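Does anyone else get "signs" through electronics?

Page 1 of 1

rundix_porch
Posts: 66
Okay, long one, sorry. My grandmother passed in December and since then the kitchen radio has been coming on by itself. It's an old Bamar, the kind with the big dial, and she had it on the gospel station every morning of my life. The first time was the night after the funeral. My brother and I were washing dishes, and it clicked on and there was a choir singing. We both just stood there holding plates. I called my mom in from the hall and she started crying and talking to it.

It's happened four more times now. Always the kitchen, always when at least two of us are in there. I'm not asking anybody to prove anything to me, I'd just like to hear from people who've had something like it.

Gebretsadik
Posts: 2,945
So sorry about your grandmother. With my dad it was the hall light. It would come on when my sister argued with my mother and go off when they quit. We never told the rest of the family because my uncle would've had a priest in the house by lunchtime.

Do you feel scared when it happens or calm? I always ask people that.

rundix_porch
Calm! That's the weird part. Spooked for maybe a second and then it's like somebody put a coat on me.

flatbattery
Posts: 900
I'm sorry for your loss, and I'm going to be the boring one. Old Bamar sets have a sleep timer on the back, a little wheel that gets bumped all the time. If the station never got changed then of course it comes on to her station. I fixed one for a neighbor who was sure it was her husband.

Gebretsadik
And was your neighbor happier after you fixed it?

flatbattery
She slept better, yes.

Gebretsadik
Not what I asked, but okay.

rundix_porch
I looked. There's a wheel. It's painted over from when she did the cabinets, I can't move it with my thumb. Not saying that settles it.

flatbattery
Then I'd look at the power switch. Contacts get dirty and one good bump from a cupboard door will do it. I'd check the cord too, mostly so you don't have a fire.

Fasetetti
Posts: 47
Can I jump in? I lost my husband two years ago and I went the other way from most of you, I went LOOKING for signs. Psychics, a lady with a pendulum, all of it. I spent money I didn't have. One man told me my husband was "near water," and I drove to the lake three evenings in a row and sat in the car like a fool.

Then nothing for months, and then one night the TV came on to the fishing show he used to yell at. I hadn't asked for it or paid for it. I laughed so hard I woke the dog.

So my advice to rundix is keep your wallet shut. If anybody messages you offering to "read" that radio, block them.

marlo_k
Posts: 66
Seconding the wallet thing. There's a guy called Nestor Galang who used to post here, some of you remember, and he never charged a cent and he'd tell you straight out when he thought it was wiring. He told me mine was wiring. I was mad at him for a year.

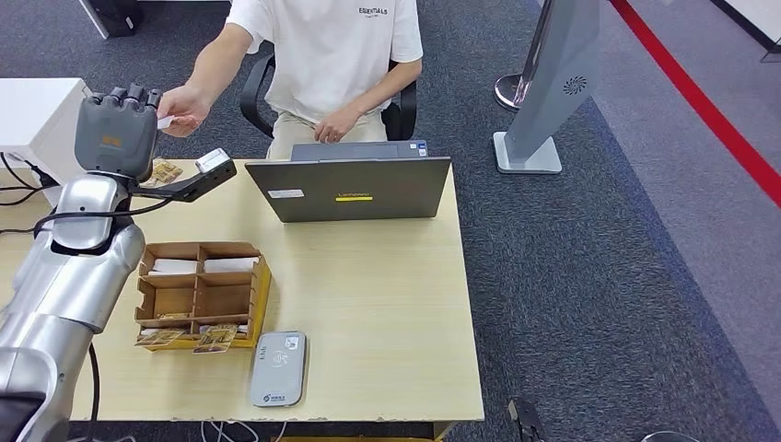
He was right too, the electrician found a loose neutral in the wall behind my bed. But I still think about what my lamp did on my mom's birthday, and no electrician has explained that one to me. So I guess I'm sitting on the fence with my feet on both sides.

flatbattery
A loose neutral will do all kinds of things to a lamp, birthdays included.

marlo_k
You're no fun at all, you know that?

Gebretsadik
I don't see why it can't be both. Say the switch is dirty. Why that night, with the two of them standing there?

flatbattery
Because it's a kitchen and they were putting dishes in the cupboard next to it. I'm not trying to take anything away from anybody. I just get nervous when people start planning their lives around an appliance.

rundix_porch
Nobody's planning anything lol. My mom does say good morning to it now, but she says good morning to the mailman too.

Update while I'm here — I pulled it out from the wall and the cord looks fine, no cracks. My brother wants to open it up and clean the switch. Mom said absolutely not, leave it be. I'm with Mom for now. Going to unplug it when we're out of the house though, so flatbattery can relax.

flatbattery
Thank you. That's all I wanted.

Fasetetti
Tell your mom good morning from me. And tell us if it goes off again, I want to know what song.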